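Textile Donations: Frequently Asked Questions
Bredville Reuse Center

Who may donate?
Any household in Bredville or Charbonneau may bring items to the center. Businesses and schools must register first at the front desk.

When is the center open?
Donations are accepted every day except Wednesday. The gate closes at 5 p.m., and vehicles in line at that time will be served.

What items are accepted?
The center accepts clothing, bed linens, curtains, blankets and uncut fabric. Pillows, mattresses and carpet are not accepted at this site and should be taken to the Grarnness transfer station. 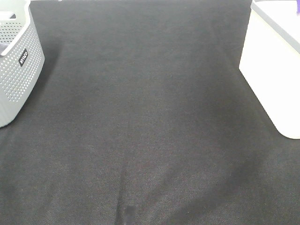 How should fabric be prepared?
All items must be clean and fully dry. Remove pins, hooks and curtain weights before your visit. Fabric does not need to be ironed, and soft ripples or a shallow crease, as in the dark gray cloth shown, do not affect whether a piece is accepted. Small specks of lint are also acceptable. Items with mildew, paint or oil will be returned to the donor.

Is there a limit on quantity?
Households may bring up to two bags per visit. Larger loads require an appointment.

Will I receive a receipt?
Receipts are issued on request. The center does not assign a dollar value to donated goods. Donors who expect to claim more than $300 in a year should keep their own list of items.

Where do donated items go?
Wearable clothing is offered in the center's shop. Other textiles are sent to Flavum, the contracted sorting firm, for reuse or recycling.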